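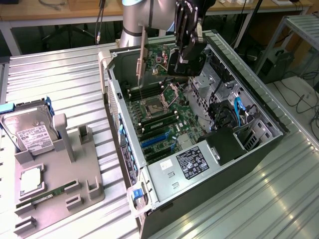

Open day at the Sturano assembly lab

I drove out to Sturano on Sunday, September 23, 2018, for their open day. It was the second one they have held. The first was last November and I missed it. Admission was free, parking was across the road behind the Aranda warehouse, and you signed in at a desk by the loading door.

The ground floor had the usual posters and a table of brochures from Turkden, who supply some of the tooling. I spent ten minutes there and went upstairs, where the robots are.

The computer bench

Most of my time went to the bench where an arm is being taught to put parts into a desktop PC. The tower lies on its side with the cover off, on a table made of ribbed aluminum. Next to it is a gray tray that holds the parts in set places. A hard drive stands upright in its blue rails, a processor sits in a square recess, and a memory stick lies in a long groove. The arm takes a part from its station and carries it to the case.

When I got to the front of the group they were on the expansion card. The gripper has two black fingers and holds the card by its top edge, so the card hangs straight down with its metal bracket toward the back of the case. The bracket is the hard part. It has a narrow tapered tip that needs to go down behind the slot area while the card itself goes into the connector on the board. If the tip catches, the card tilts, and pushing harder makes it worse.

Patricio Valcárcel runs this bench. He said they teach the job two ways. In the first, a person takes hold of the arm and moves it through the motion while the joints are left slack. In the second, the person sits at a separate station with a hand controller and drives the arm from there. The demonstrations are recorded and used to train the control software, which then tries the job without help.

I asked which he prefers. He said hand guiding is quicker to learn and good for the long moves, but your own hands and arms get in the way close to the case, and you feel the weight of the arm more than you feel the card. For the last bit of the insertion he wants remote control. It is slower, and new operators tend to stop and start a lot, which shows up later in how the robot moves.

They have 3,000 recorded demonstrations for this one computer, counting all the parts. The memory sticks make up the biggest share. The processor has the fewest, and the socket on the board was still open and empty when I was there. Florencio Gallardo, who does much of the driving, told me he will not do the processor late in the day. The contact pins in the socket bend easily and a bent one means a new board.

Trying it

Visitors could have a turn on a practice rig in the next room. It was a simpler setup, a plastic block with a slot and a flat plate to put in it. The line took 20 minutes. You got 2 tries each.

My first try was poor. I watched the screen and not the plate, and came down too far to the left. On the second I went in at a slight angle, got one corner started, and then straightened it up, as Florencio had suggested. It seated. The controller has a small amount of force feedback, less than I expected, and I relied on my eyes for nearly all of it. A girl ahead of me, maybe twelve, did it both times without any trouble.

The talk

There was a short talk at two o'clock about Paka, the software they use to record and sort the demonstrations. A lot of it covered labeling. Each recording is marked as good, usable or failed, and they keep the failed ones. Someone asked why a demonstration where the operator fumbles and recovers would be marked usable, and the answer was that the robot will fumble too and needs to have seen a way out. Questions ran long and the last part of the slides was skipped.

Practical notes

The upstairs rooms are small and you wait on the stairs at busy times. Go early. There is an elevator, but you have to ask at the desk for it. Coffee was available downstairs, cash only. Photos were allowed at the computer bench but not in the room at the end of the hall, which was closed to visitors in any case.

I left at half past three. They were still working on the card.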